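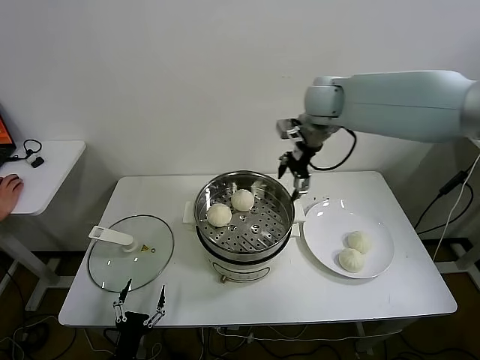
Docs > Bench Guides > Gripper Trials > Soft Item Transfer
Overview | Mounting | Trial Run | Logging | Faults

4. Trial run: steamer basket to plate

Do section 3 first. Both grippers mounted, wrist cameras streaming, Florkalex controller in TEACH mode.

4.1 Set the table
1. Steamer in the middle, plate to the right, glass lid flat on the left. Lid handle up.
2. Buns in basket. Leave space between them for the fingers.
3. Check cable loop at the wrist. Slack enough for full reach, not so much it drags in the basket.

CAUTION: Steamer unplugged for all teach runs. Hot rim will damage finger tips and yours.

4.2 Check the wrist view
4. Open the wrist stream. Both fingers must show, with the gap between them near center.
5. Close on a bun, lift, hold. Grab a still.
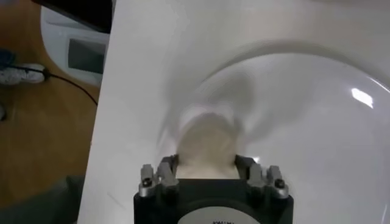 Fig. 4-2. Wrist view, motion blur on held item. Finger screws visible left and right.

6. Blur like this on every still = exposure too long. Drop it one step, repeat. If only while moving, leave it alone.

NOTE: Clear lids and covers throw glare on this camera. Don't use auto white balance near them.

4.3 Transfer
7. Load profile 303 (Heiskanen fingers) or 3140 (Mustisura fingers). Dont mix, the stroke limits differ.
8. Approach from straight above. Fingers clear of the rim before closing.
9. Close at force level 2. Raise one level only if the bun slips.
10. Lift until the bun clears the rim, then move across to the plate.
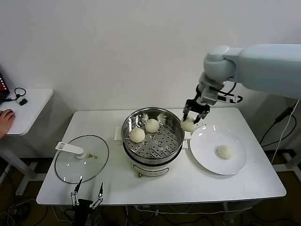 11. Speed at 60 percent for this leg. Faster and soft items swing, and you end up comparing the swing and not the fingers.
12. Lower to plate, open, go straight up. No sideways exit, it drags the pleats.
13. Repeat with the other finger set. Same buns if they're still in shape, fresh ones if not.

4.4 Log
14. Save each run to the Nestdale folder: profile, force level, slips, marks on teh surface.
15. Dented bun counts as a fail even if it landed on the plate.

NOTE: Wipe tips between sets. Starch builds up in the serrations and changes the grip.

Rev. December 2018. Faults: see section 6.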